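4. Fitting the shoulder strap

The Rondix 22 travel case comes with one shoulder strap and 2 spare clips. The strap is packed separately from the case.

Caution: Do not load the case beyond 62 litres or carry it by the strap with the lid open.

4.1 Lay the case on its back with the wheels facing away from you.

4.2 Open both side rings. They are stiff when new -- press the catch with your thumb and turn.

4.3 Hook one end of the strap to each ring. The stitched side of the pad faces down.

4.4 Close the rings until they click, then pull each end firmly.

Note: The strap adjusts up to 600 mm either side of the pad. Tuck any spare length under the loop.

4.5 When the strap is not in use, take it off and store it in a box, away from direct sunlight. Do not fold the pad. 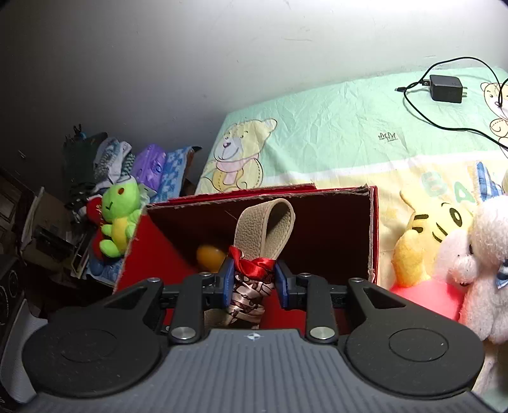 5. Cleaning

5.1 Wipe the case with a damp cloth and mild soap. Do not use bleach.

5.2 Leave the lid open until the lining is dry -- overnight is best.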